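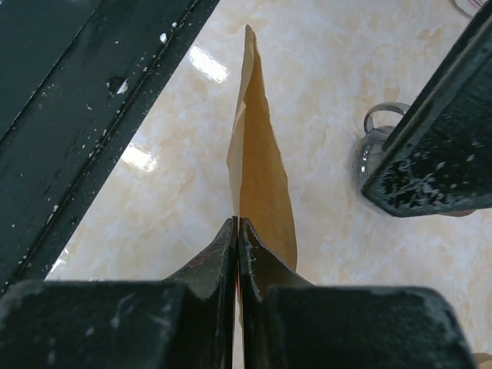 Folded sheet of tan kraft paper

Search this site Go

Kassa Costume Library, Tancombe
Progress report to the Unitz Fund, second period
Last updated: 3/10/23

In this period we have continued the work which was agreed in the plan, and we are glad to report that most of it is on time. The library now has 200 costumes which can be borrowed by schools and amateur theater groups. When we wrote the first report, the shelves in the back room were not yet built.

Loans. We made 76 loans from July until now. The biggest was to the school in Wotness, for a play with two casts. All pieces came back, but three coats need new lining and one pair of boots can not be repaired. We ask now for a small deposit on footwear.

Repairs and sewing. The sewing evenings have 17 regular members. They have finished the winter cloaks and started on the hats, which were the weakest part of our collection. Many of the old ones had lost their shape because they were kept in bags.
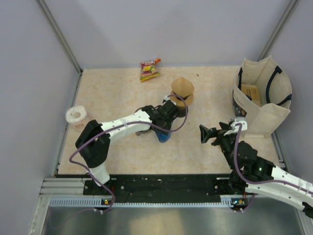 Tan hat with pointed crown, wide brim and dark band

Storage. The damp in the north wall is still a problem. The landlord has promised to look at the gutter — we wrote to him twice. Until then the wool is kept on the upper floor, where the stairs are narrow and it is difficult to bring down a full rail.

Money. From the grant we have still 3000 dollars, reserved for the dehumidifier and for cotton covers. We spent less than planned on printing, and we would like to move this part to thread and lining cloth. Please tell us if you need a separate form for this change.

Next period. We will put the catalog online with sizes, and visit two more schools. The price list for groups outside Tancombe is not decided yet.

Contact | © Kassa Costume Library | Back to top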